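4. What the shelves and baskets told us

4.1 The shop as a place to stand still

We had expected, when we began visiting the Matden shop, that most of our notes would be about queues and tills. As the weeks went on we found ourselves writing more and more about the minute or two that people spend in front of a shelf with a basket at their feet, and it is that small stretch of time we would like to dwell on in this section. It is easily passed over. Earlier work on small food shops has tended to follow people from the door to the till, as though the journey were the thing, and has had rather less to say about the pauses along the way.

Matden is a corner shop of the familiar kind, long and narrow, with shelving down both sides and the fridge at the far end. The Ginola branch, which we visited for comparison, is wider and has proper aisles, and people there could swing a basket without catching anybody's knees. In both places we kept the same simple record: where a person stopped, where the basket was put, what went into it first, and whether anything was moved afterwards to make room. We spoke to 27 shoppers in all, some of them at great length (one told us the history of every loaf she had bought since moving to the area, and we were very glad to hear it).

4.2 Putting the basket down

The first thing to say is that baskets go on the floor far more than we had supposed. A shopper who knows what she wants will keep the basket on her arm, reach, take and move on. A shopper who is still making up her mind puts it down, usually close to the shelf and very often right against a wall or the foot of the shelving, where it is out of other people's way. Several people described this as a matter of manners. Others spoke about their shoulders and wrists, and one gentleman said that he simply thinks better with both hands free – a remark that came back to us many times when we were reading through our notes.

Once the basket is down, its handles begin to matter. With a two-handled basket, a person letting go seldom troubles to lay both handles outwards. One may stay up while the other drops across the opening, and the next item then has to be passed under it or around it. Figure 4 has a light blue basket with its handles in just this state, the far one standing up like an arch and the near one lying slantwise over the inside, with a dark navy drink carton already in place towards the right.
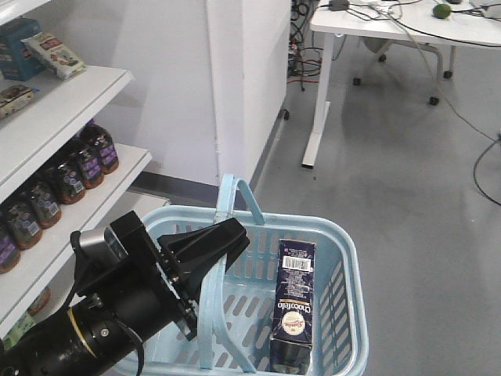
Vol. 7, Issue 2

Figure 4. Light blue basket on the floor beside white metal shelving, with a row of six brown glass bottles on the second shelf and a drink carton in the basket.

Shoppers were quite aware of the fallen handle once we asked about it, and a little amused that we should want to know. Most of them worked around it. They would slide a packet in at the open side and leave the covered side until last, so that the order in which things were packed had as much to do with the handle as with the weight of the goods. Only when something large had to go in, such as a bag of potatoes, did people bend down and set the handle straight. At Bezerra, a market hall where we spent a single Thursday, the baskets have one fixed handle over the middle, and there we saw goods shared out between the two halves with real care, heavy things on one side and soft things on the other.

4.3 Cartons and bottles

Drinks deserve a few words of their own, because they were so often the first thing to be put in. People told us they liked to have "something with a bit of weight" at the bottom, and a carton is an obliging thing to begin with. It may be stood up, laid flat or leaned against a side, and it gives the softer shopping something to rest on later. Cartons leaned at an angle were common in our records, especially early on, when there was little else in the basket to hold them straight. By the time a shopper reached the till they had generally been nudged into line by whatever came after.

Glass was handled quite differently. Bottles kept in a single row, one behind another, as the brown ones with purple labels are in Figure 4, invite people to take the nearest, and that is what nearly everybody did. The label was turned to the light, read, and sometimes read again. A bottle then tended to be carried for a while in the hand before it was trusted to the basket at all, and up to four changes of place followed before the shopper was content with it. Boxes and snack bags had no such attention paid to them. They were dropped in on top, with some cheerfulness, at the end.

4.4 A note on the baskets themselves

We also asked about the baskets as objects, using a short set of questions borrowed from our earlier Idport study of household storage. Open, slotted sides were well liked. People said that they could see at a glance what they had picked up, and that such a basket was easy to rinse out. The complaints were nearly all about handles – too thin for the fingers, too ready to fall inwards, or apt to pinch when both were gathered up together in one hand. Two shoppers at Matden had taken to bringing their own bags and leaving the baskets in their stack by the door, though both admitted that a bag will not stay open on the floor while one reads a label. We take up the question of bags in Section 5, where the journey home is considered.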